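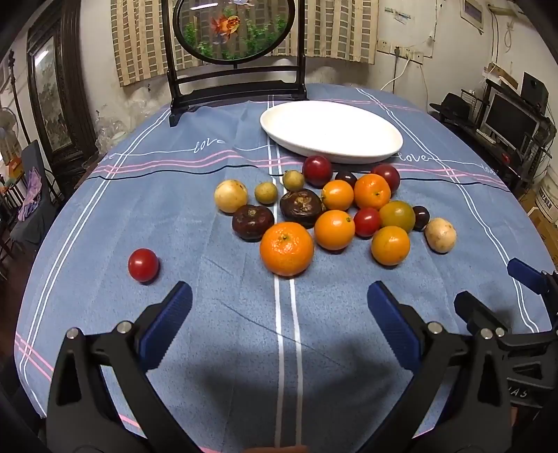 *Fruta variada y plato blanco sobre mantel azul.*

**Esquelas con fecha de entierro y sin fecha de defunción: ¿cómo las indexáis?**

**mongart** (Montri Ongart)
Estoy vaciando las esquelas de un semanario comarcal, el *Dromside*, y llevo 3.045 registros. En 106 de ellos consta la hora y el día del sepelio, pero no el día de la muerte. El texto dice «falleció cristianamente» y pasa directamente a la conducción del cadáver. Hasta ahora relleno el campo de defunción con el día anterior al entierro y lo marco como estimado. ¿Criterio mejor?

---

**s_pakzad**
Campo vacío. La fecha del entierro va en su propio campo y la defunción queda sin dato hasta que aparezca la partida. Una fecha estimada se copia a otro árbol y en el segundo salto ya ha perdido la marca.

---

**Turcotte_S**
No estoy de acuerdo. Con el campo vacío, el registro no sale en las búsquedas por intervalo, al menos en Grulel, que solo filtra por defunción. Yo pondría «antes de» con el día del sepelio. Es correcto en todos los casos y el buscador lo admite.

---

**s_pakzad**
Lo admite, pero lo ordena como si fuera fecha exacta. Comprobado al exportar a GEDCOM: el prefijo BEF se conserva en el fichero y en la lista de resultados no se ve.

---

**mongart**
Lo del prefijo lo acabo de reproducir. En pantalla sale la fecha sin más; hay que abrir la ficha para ver el «antes de».

Añado un dato. Cotejé 20 de esas esquelas con el libro de defunciones de la parroquia. En 12 la muerte fue el día anterior al entierro. En las demás fue el mismo día o dos días antes, y en una, cuatro días antes (traslado desde otra provincia).

---

**Turcotte_S**
Entonces tu regla del día anterior falla en ocho de veinte. Eso ya descarta la estimación puntual. El «antes de» sigue en pie.

---

**houshang.t**
Dos observaciones:

1. «Antes de» excluye el propio día, y tienes casos de muerte y entierro en la misma fecha. Lo correcto sería «entre», con un límite inferior. La fecha del número anterior del semanario no vale como límite, a veces publicaban con retraso.
2. Mirad si la esquela anuncia el entierro o da las gracias por la asistencia. Son dos tipos de documento y conviene separarlos desde el principio. Los agradecimientos de la serie Esfahani que yo indexé salían hasta un mes después.

---

**Turcotte_S**
Lo del propio día es cierto, retiro el BEF a secas. BET con siete días de margen, pues.

---

**s_pakzad**
¿Siete por qué? Es otra estimación, solo que más ancha. Sigo con el campo vacío y una nota.

---

**O. Ogunleye** (moderación)
La guía de indexación de Clemness pide transcribir lo que dice la fuente y poner lo deducido en un campo aparte. Si la base no tiene ese campo, se usa la nota, con este orden: dato literal, deducción, página. No obliga a dejar vacía la defunción – tampoco autoriza a inventar el margen.

He movido el hilo a «Prensa y necrológicas».

---

**mongart**
Queda así, de momento:

- Sepelio: fecha literal.
- Defunción: vacía, salvo partida cotejada.
- Nota: «defunción no posterior al sepelio», con página y columna.
- Tipo: anuncio o agradecimiento.

Para la búsqueda por intervalo he pedido que añadan el filtro por sepelio. Sin respuesta todavía.

---

**Turcotte_S**
Pues hasta que lo añadan esos registros no los va a encontrar quien busque por año. Yo en mi copia mantengo el BET.

---

**houshang.t**
¿Las de aniversario las metes también? En la columna derecha suele haber varias y el formato es casi idéntico.

---

**mongart**
Van en tabla aparte. Ahí sí suele figurar el día de la muerte, y con ellas he podido completar cuatro de las dudosas.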